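Christos Kokkinos has maintained commercial interiors for 30 years, the last 14 of them at Cloverex, where he writes the cleaning schedules for office floors in Harkberg. Most of his working day goes to carpet. He talks about it in terms of fiber, backing and residue, and he corrects loose wording.

"People say a carpet is worn out," he says. "Usually the pile is fine. It is holding soil at the base, and the soil is abrasive. Each footstep works it against the fiber."

His schedules put dry removal first. Traffic lanes are vacuumed daily, the remainder twice a week, and wet extraction is held back until an inspection calls for it. Before any machine comes out, loose litter is picked up by hand.

"Wrappers, cups, sticks. A vacuum is designed for particles. A wrapper goes over the intake and you have pushed air around for ten minutes."
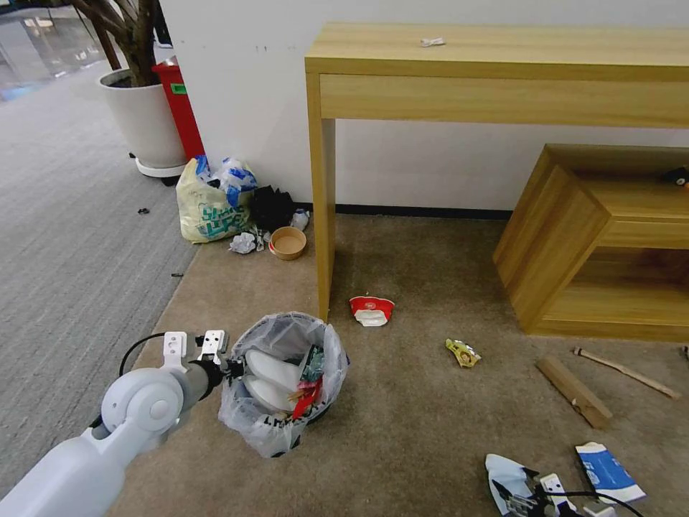

## Residue and rinsing

Kokkinos attributes most repeat complaints to detergent. A spot is treated, looks clean, and comes back darker in a few weeks. The surfactant left in the pile stays slightly tacky and collects dust.

"Measure the dose. The label gives a ratio and people pour by eye. Then rinse with plain water, and extract until the recovery line runs clear. If you skip the rinse you should have left the spot alone."

At the Boateng building last December he had one corridor rinsed with water only, no detergent, over 8 visits. Complaints about returning spots stopped after the third. He does not claim this would hold for every site. The corridor was solution-dyed nylon with light traffic, and he would expect a wool blend to behave differently.

Drying gets its own line on the schedule. He wants relative humidity logged at the start and end, and air movers left in place until the backing reads dry on a meter. "Touching the surface tells you about the surface," he says.
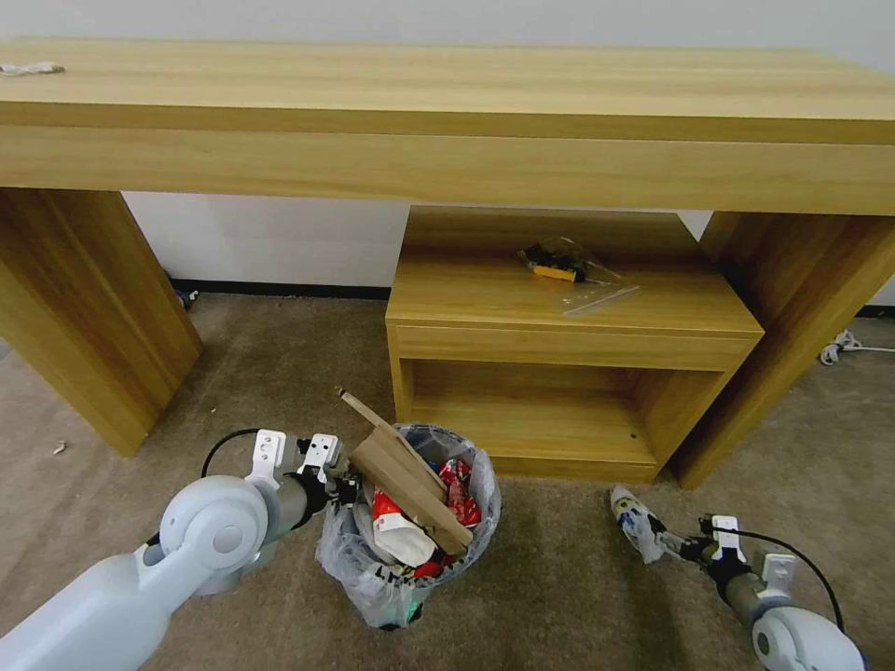

**FURNITURE AND EDGES**

Heavy pieces are moved once a year under his plan. Between moves, the crew uses a crevice tool along the legs and the baseboard. Wooden legs get a foil or plastic tab before any wet work, as stain can migrate from the timber into damp fiber.

"That mark is permanent more often than not. I have cut out and replaced squares for it."

He switched to the Sinow edge tool two years ago and has no strong view on it. The hose cuff is better than the old one. The brush strip needs replacing sooner than he would like, and he keeps spares in the van.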